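私たちについて
会社概要 / 技術 / 開発体制 / 沿革 / 採用 / お問い合わせ

株式会社Lidholmは、マニピュレータ向けの制御・認識・動作計画ソフトウェアを開発する会社です。ハードウェアは製造していません。顧客が保有するアーム、ハンド、センサを前提に、その上で動くソフトウェアスタックと、開発に必要なツール群を提供しています。社員は17名、うち開発職が大半を占めます。

事業内容

当社の事業は、製品ライセンスの提供と受託開発の2本立てです。製品は次の三つに分かれており、単体でも組み合わせても導入できます。

Bolik(動作計画・制御)
関節空間および作業空間での軌道生成、衝突回避、力制御への切り替えを扱うライブラリです。制御ループは周期1000 Hzで設計しており、計画側のプロセスとは共有メモリで接続します。計画が遅延した場合は、直前の有効な軌道を減速しながら消化し、安全側で停止します。停止条件は設定ファイルに明示する方式で、コード内に暗黙の閾値を置かないことを開発規約としています。

Homberg(認識)
深度付きカラー画像を入力とし、物体の領域分割、姿勢推定、把持候補の生成を行います。既知形状の物体についてはモデル照合、未知形状の物体については点群から直接候補を求めます。出力には必ず信頼度と推定時刻を付与し、古い推定値を計画側が誤って使わないようにしています。透明体および鏡面体への対応は限定的で、対応範囲は技術資料に記載しています。

Jadoon(シミュレーションと回帰試験)
上記二製品の検証環境です。場面の自動生成、センサモデル、試験の並列実行、結果の比較表示を含みます。当初は社内ツールでしたが、顧客から単体での利用要望があり、製品として整備しました。

開発の進め方

変更はすべて、統合前にJadoon上の回帰試験を通します。標準の試験セットは1000場面で構成され、物体の種類、配置、照明、床や壁の模様を変えてあります。背景の模様を変えるのは、領域分割の誤検出が机上の物体だけでなく周辺の家具や床材からも生じるためです。夜間に全場面を実行し、翌朝9時に結果を担当者へ配信します。

判定に使う指標は、把持の成否、計画時間、軌道の最大加速度、物体と周辺との最小距離です。成功率だけで統合の可否を決めることはしません。成功率が同じでも、最小距離が縮んでいれば差し戻しの対象になります。差し戻しの理由は場面番号と乱数シードを添えて記録し、開発者が手元で同じ条件を再現できる状態にします。

シミュレーションで得た数値をそのまま実機の性能として顧客に提示することはありません。接触の剛性、摩擦係数、通信遅延については実機で同定した値を用い、同定の条件を報告書に含めます。実機試験は顧客の設備で実施する場合と、当社の試験室で実施する場合があります。

ソースコードの管理

製品のソースコードは単一リポジトリで管理しています。言語は制御・計画がC++、認識と試験ツールがPythonです。公開インターフェースの変更には、移行手順書と旧版との互換試験を必須としています。保守対象の版は最新版と一つ前の長期保守版で、長期保守版は毎年11月に更新します。

受託開発

受託では、顧客の工程に合わせた計画器の調整、ハンドの追加対応、既存の上位システムとの接続を主に行います。契約前に、対象物、作業範囲、要求タクト、許容する失敗の種類を文書で確認します。要件が当社製品の対応範囲を超える場合は、その時点でお伝えします。

技術責任者より 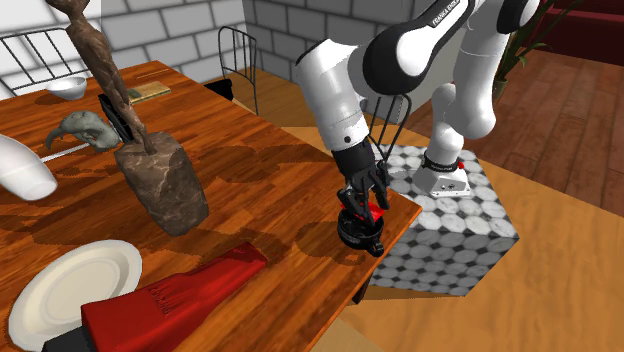
Faisal Cheema
計画・シミュレーション部門 技術責任者

Jadoonの場面では、アームに円筒形の小物をつかませ、その周りに形の異なる物を置いています。白い皿や鉢のように単純な曲面をもつ物と、ねじれた木の像のように細い枝状の部分が多い物を同じ机に並べると、衝突形状の近似の粗さが計画結果に出やすくなります。凸包で近似すれば計算は速くなりますが、枝の間の空間はすべて障害物になります。細かく分割すれば通れる経路は増え、距離計算の負荷も増えます。

Bolikでは、この分割の粗さを物体ごとに固定せず、手先との距離に応じて切り替えます。切り替えの境界で最小距離の値が不連続になると軌道が振動するため、粗い近似が必ず細かい近似を包含するように形状を生成し、境界付近では両者の値を補間しています。

赤い布のような柔軟物は、現行版では静止した形状として扱います。変形を含む計画は研究段階であり、製品には組み込んでいません。

部門には、製品担当と試験基盤担当の区分があります。入社後はまず試験基盤に入り、失敗した場面の原因分類を担当してもらいます。計画器の不具合か、認識の誤差か、場面の設定そのものの誤りかを切り分ける作業で、三製品の構成を把握するにはこの順序が適しています。

会社情報

商号:株式会社Lidholm
代表者:Kulsoom Butt
事業内容:ロボット用ソフトウェアの開発、販売、保守および受託開発
製品:Bolik、Homberg、Jadoon

製品の技術資料、対応機種一覧、評価版ライセンスについては、お問い合わせフォームからご請求ください。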